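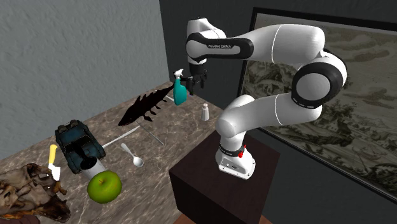
Journal > Kitchen year > Fasting and other ideas

Last updated 18/12/2022

Search this journal Type a word and press enter

Day 7 of the no-sugar thing and I am supposed to feel clear-headed by now. The booklet says so on page 20. "By the end of the first week a lightness will arrive." I woke up at the usual time with the usual head, drank my coffee black, hated it, and stood in the hallway waiting for the lightness like someone waiting for a bus.

I should write down how I got into this, so that next year I can read it before I do it again. The course is called Nonduvden. It lasts 31 days and comes as a booklet plus a login to a page that mostly tells you to buy the second booklet. Yeom's sister did it in May and came out of it very pleased with her skin. I looked at her skin for a whole lunch and it looked like skin. But she was so sure of herself, and I had just eaten most of a box of cookies in the car outside the pharmacy, so I paid.

What bothers me most is the arithmetic. They say the average person eats 900 spoonfuls of hidden sugar in a season. Whose spoon? Which season? A teaspoon and a soup spoon are very different animals and the booklet never says which one it has in mind. I wrote to ask and got a message back thanking me for my journey.

Dinner was lentils again. I put in a chopped carrot and then worried about the carrot, because on page 12 carrots are fine and on page 26 they are "a root to be questioned." I ate it without questioning it. I did miss the spoon of brown sugar my mother always put in at the end, and the pot tasted flat without it, and no amount of lemon fixed that.

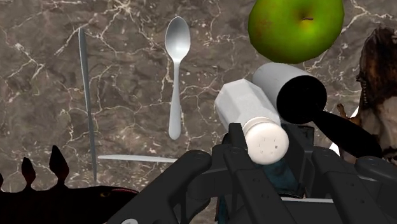
Ok-hee Jang thinks I am going about it backward and should have cut out the evening snack first, left the sugar in my coffee where it was doing no harm, and seen how I felt after two weeks before giving any money to anyone. Her message came in while I was scraping the pot. I wrote back that this was sensible and that I wished I had asked her before I paid. She answered that I did ask her, in the fall, and she said the same thing then. I scrolled up. She did.

So what have I got for a week of it? My jeans fit the way they did before. I sleep a little better, maybe, but the neighbors' dog has also been away. That is my trouble with every one of these programs. Something in your life is always getting a bit better or a bit worse, and the booklet is standing right there with its hand up to take the credit. If I feel good, it's working. If I feel bad, page 15 says that is the sugar leaving, and that's working too. I would like to know what it would look like if it wasn't working. I might write and ask them that as well.

I'll go on until the weekend because I told people I would, and pride has always done more for me than lightness. After that I plan to put one spoon back in the coffee, a teaspoon, level, and keep the cookies out of the car.

Need onions, more lemons, and a stamp for the gas bill.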